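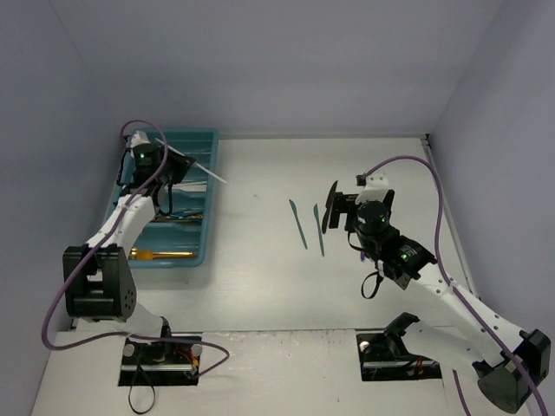
# Sorting cutlery with two arms: my project report

Haf Morgan, November

## What I set out to do

My project was the software side of the two-arm cutlery task. The arms were already bolted down and wired when I started, so I got to skip the screwdriver stage (hooray!) and go straight to the bit I like, which is making things decide what to do next. The job sounds tiny: pick up knives and other utensils, put each one in the right compartment of the teal tray. I thought it would take me three weeks. It took the whole term.

Everything runs on Thampi, the little control program our group has been passing down from year to year. It had one loop per arm and the two loops knew nothing about each other. You can probably guess how my first afternoon went.

## The planner

My first go was to let each arm own half the table, with a line down the middle. Simple, safe, and useless the moment a knife lies near the line, because the tray is over on the left and the right arm can't drop anything into it without crossing over. So I wrote a booking system instead. Each arm asks for a chunk of space before it moves, and if the other one has it, it waits.

I called this part Stamotov, after a typo I made in a file name and then couldn't be bothered to fix. A booking holds:

- which arm wants the space
- the box it wants, padded by 40 mm on each side
- how long it expects to stay there

The padding started at 50 mm and the arms spent most of their lives queuing for each other like people at a narrow door. At 40 they still wait a bit over the tray, but I can live with that.

The nastiest bug was a deadlock. Left holds the space over the tray and wants the middle, right holds the middle and wants the tray, and both sit there with their green lights on, terribly polite, for ever. I fixed it by making an arm give up its booking if it can't get the next one, back off upwards and ask again. Going up first matters, as a gripped utensil sticks out a long way past the fingers and will happily catch the tray rim. I only added the length of the utensil to the collision check in week six. Should have been week one!

## Seeing the things

Perception was harder than I'd hoped. Teal knives on a white table are lovely. White utensils on a white table are not, and my colour threshold simply didn't find them. I swapped it for a small segmentation model and labelled 2,776 images by hand over a lot of tea. I was aiming for 3,000 but ran out of patience.

It's now good on single items. Two knives side by side sometimes come out as one fat knife, and then the grasp point lands in the gap between them. My workaround splits any blob that's too wide for its length, which is a bit of a bodge. The shiny shafts confuse it too, mainly when they're already in the tray, so I mask the tray out when looking for new things to pick.

## Where it's at

The booking code is in the Sadcombe branch with tests for the deadlock case. The utensil splitting is in there as well but has no tests yet, sorry. If you're picking this up next year, start with the config file, and keep the speed limit where it is until you've watched a few handovers yourself.

Still to do: a proper grasp for touching knives, a timeout on the back-off move, and logs that say which arm is talking.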